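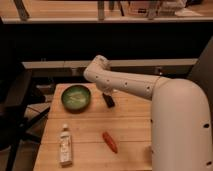 February, the long table

Up before the kettle had any right to be on, and in my dressing gown until nearly 11, so not a glamorous start. I had promised myself I'd get on with the sorting this week and I have been circling it like a dog that doesn't want its bath. Well, I've begun. The green bowl is out on the table, and the odds and ends with it, and I sat for a good long while over my toast just being fond of the lot of them.

I do love that table. I love the pale boards and the seams between them, which collect crumbs however you wipe, and the way the colour goes like honey when the light is warm. Angus Gourlay helped me carry it in when I first came up from Lorport, and he took a piece out of the door frame on the way through and never mentioned it, and I never mentioned it either, and we've both been very polite about that door frame ever since. He rang this morning, as it happens, to ask whether I was keeping the bowl. Of course I'm keeping the bowl! I told him so with my mouth full.

It came from Annag's shop in Albridge, back when she still had the shop. I remember she wrapped it in about half a newspaper and then talked to me for so long that the parking ran out. I like the dark rim and how the green goes lighter and a bit mottled once you get inside it. Mum would have called it a fruit bowl, though it has spent years with me and hardly ever met a piece of fruit.

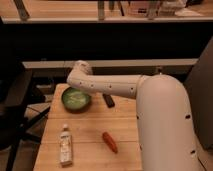

Anyway, the rule I've made for myself (it's Ylva's rule really, she swears by it and her place at Skiltholm is always lovely) is that you put the small things out where you can see them and leave them there until you know what you think. You're not allowed to sweep them back into the drawer. I am a terrible sweeper-back. I had that drawer by the stove so full that it took a butter knife to get it open, and I found a receipt at the back for 15 dollars from a café I have no memory of ever visiting.

So the orange-red fellow stays where he is for now, right out in the middle where he looks very cheerful. I have always said carrot. Kendra Wong came by for her casserole dish and said chilli, straight away, without even taking her coat off, and we had quite a spirited discussion about it before she remembered the dish. I gave her the last of the ginger loaf to take home and then regretted it at three o'clock, when I wanted a slice myself.

The little dark thing beside the bowl I am less decided on. I keep giving it a look on my way past. 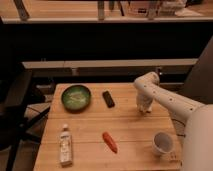 Afternoon

Moved on to cups, which is always where I come unstuck. I have far too many cups for a woman who uses the same one every day. The plain white one is my favourite of the whole cupboard, with no roses on it and no gold edge, just a cup, and it's on the table now at the end away from the bowl. The roses are going to Annag's niece, if she'll have them. I wrote her a card about it and then couldn't find a stamp, so the card is propped against the bread bin until I get to the post office.

Lewis Haldane telephoned about the roof and we ended up on his tomatoes, and then on his knee. He thinks the gutter will come to 600, and I said I'd think about it, which he knows perfectly well means yes. While he talked I looked at the white one with the little cap and its faded bit of print, and wondered how long I'd had it. You do stop reading a label once it has lived with you a while.

Soup for tea, barley and leek, and a heel of bread. I meant to do the second drawer after that but I wrote to Ylva instead, four pages, and most of it was about drawers.

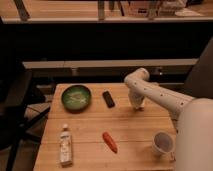

The long table, with the green bowl and my favourite cup.

Must remember stamps, and ask Kendra for the name of that dish soap. Second drawer tomorrow if it rains. If it's fine I'm going to walk down to Vidal and have a coffee by the water.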